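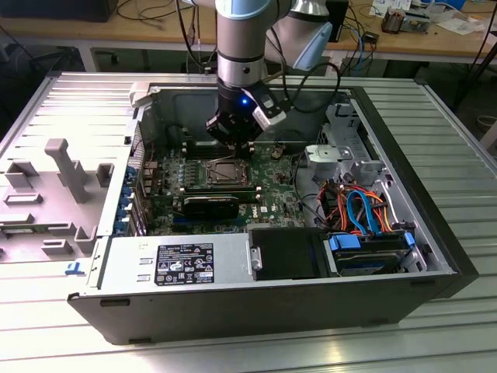

Where should I keep all my passwords if I'm not allowed to write them down?
In an encrypted password file on your own computer, locked with one long passphrase that you learn by heart, with a copy kept somewhere else.

Home | Guides | Downloads | Forum | Links | About me

Moving your passwords into Distden
Posted Tuesday, May 9, 2006
Read 3059 times | Comments (2) | E-mail this page | Print this page

I put this off for years. My passwords lived in a Word document called "recipes" (cunning, eh?) and the ones that weren't in there were all the same word with a different number on the end. Then the Zomelen forum got broken into and the whole member list was passed about, mine included, and I spent a very long evening trying to remember everywhere else I'd used that same password. Quite a lot of places! So this is how I moved the lot into Distden, which is a small free program that keeps your passwords in one encrypted file. It took me a weekend, but I stop for tea a lot.

I'm using version 2 on Windows XP. If you've still got version 1 the menus are in a different order, and I'd just get the new one.

Before you install anything

Run your virus scanner and let it finish. I mean the full scan, the slow one. If there's something nasty on the machine reading your keyboard then it will read your new passphrase as you type it and you'll have done all of this for nothing.

Then go and gather up what you've got. Look in the browser (Firefox will show you its saved passwords under Tools, Options, and Internet Explorer is a lot more cagey about it), look in your e-mail folder for "welcome" and "your account details", look in the drawer with the router booklet in it. Don't try to be complete, you'll be adding bits for weeks. When I'd finished, Distden told me I had 127 entries, and I'd have guessed thirty.

Choosing the passphrase

You only have to remember the one, so make it a good one. I did it the way Hye-jin Yoon suggested on the forum, which is to open a dictionary at random and put your finger down, and keep going until you've got six words. No swapping them for nicer ones! I cheated the first time and ended up with something that sounded like a line from a hymn.

Write it on paper for the first week. I know, I know. Keep it in your wallet with your bank cards, type it several times a day, and when you can do it without looking, burn the paper or shred it. What you mustn't do is put it in an e-mail to yourself.

Making the file

1. Open Distden and choose File, New Store. It asks where to put it. I made a folder called Store in My Documents, so that it gets picked up by my ordinary backup.

2. Type your passphrase in both boxes. There's a coloured bar that goes from red to green as you type, and I wouldn't take much notice of it, mine went green on the word "Tuesday" with an exclamation mark.

3. Leave the "key file" box unticked unless you know what you want it for. It's a second lock, really, and if you lose the key file you've lost everything.

4. Click Create, then close the program completely and open the store again with your passphrase. Do this while the store is still empty. If you mistyped the same thing twice (I have done this) you want to find out now.

Putting the passwords in

Click the plus sign, fill in the site, the user name and the password, and press Save. I started with e-mail and then the bank and worked down to the silly ones. E-mail really should be first because all the other sites send their "forgotten your password?" messages there, so whoever has your inbox can get more or less anything else.

While you're at each one, change it. Press the dice button next to the password box and Distden makes up a long random one. Copy it to the website's change password page, save it in both places, log out, log in again with the new one. Some sites won't take more than eight characters and some have a tantrum over punctuation, and they don't always tell you. Kornlow, where I buy printer ink, chopped the end off mine without a word and I was locked out until I worked out what it had done. If that happens, click the little arrow by the dice and turn the length down.

Don't do them all in one sitting. I did the important ones on the Saturday and then changed the others as I happened to visit them, and there are still a few gardening catalogues I haven't got to.

Secret questions

Mother's maiden name, first pet, all that. Anybody who went to school with me could answer mine. You can put any old nonsense in those boxes, so I use the dice again and paste the result into the Notes part of the entry. It does feel daft if you ever have to read it out over the phone to a bank.

Copies

Please make one! Close Distden first, then copy the store file on to a USB stick or burn it to a CD. Mine lives at my sister's. The file is no use to anybody without the passphrase, so I don't fret about her leaving it on the windowsill. I make a fresh one when I've changed anything that matters, and I've put a note in September on the calendar to try opening the old one and see that it still reads.

Tidying up

Last job is getting rid of the old list. Delete the document, empty the Recycle Bin, and clear the saved passwords out of the browser. Deleting doesn't properly wipe a file off the disk, so I ran Tawfik over the folder as well, which scribbles over the space where things used to be. Read its warning box before you press Go, and don't point it at the folder your new store is in.

Also, set Distden to lock itself when you walk away. It's under Options, Security, and I've got mine on five minutes. The same page has a setting for wiping the clipboard after you paste, which wants turning on too.

E-mail this page | Print this page | Back to Guides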